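Bako Merino Blend Long-Sleeve Base Layer -- four stars from me
February 11, 2020

I have been cold since I was a child, and my whole family will tell you so, usually while I am standing on top of the heating vent. So when my old thermal tops finally went at the elbows in December, I decided to treat myself and buy one really good one instead of another three-pack. I went back and forth between the Bako and the Podora for longer than I'd like to admit (the Podora was $85 and scratchy at the neck when I tried it on at the Ultgate outlet, so that settled it).

The first thing I noticed was how soft it is. I have the kind of skin that complains about everything, and I wore this one all day the day it came, raking and hauling and then sitting at the kitchen table with the bills, and never once wanted to take it off. It's warm without making you sweat on the stairs, and it fits under a flannel shirt without bunching up at the wrists. 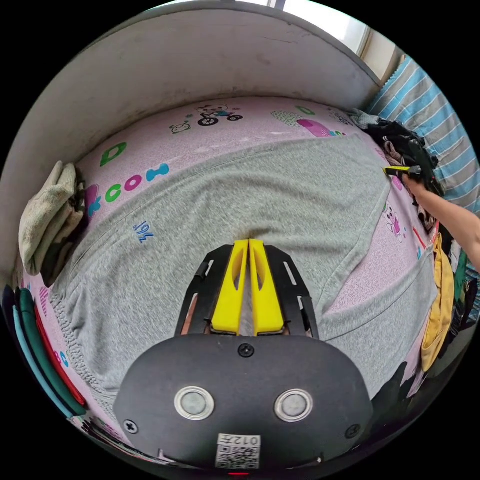

Now, the washing. The tag says cold water and lay flat to dry, and I have been good about that, mostly. It did go through the dryer once by accident on low, and I held my breath, but the sleeves still come down to where they should. There is a little pilling under the arms -- nothing a sweater comb can't handle -- and one loose thread at the hem that I snipped and have been keeping an eye on ever since.

Sizing is where I took off a star. I usually wear a medium, and the medium was so snug across the shoulders I could hardly reach the top shelf. I exchanged it for a large and the company was very nice about it, but the new one took almost two weeks to get out to us here in Tolthorpe, and those were two chilly weeks! Order up if you are between sizes, or if you like a bit of room like I do.

I'm already thinking about a second one for my husband, who claims he is never cold and then steals my blanket.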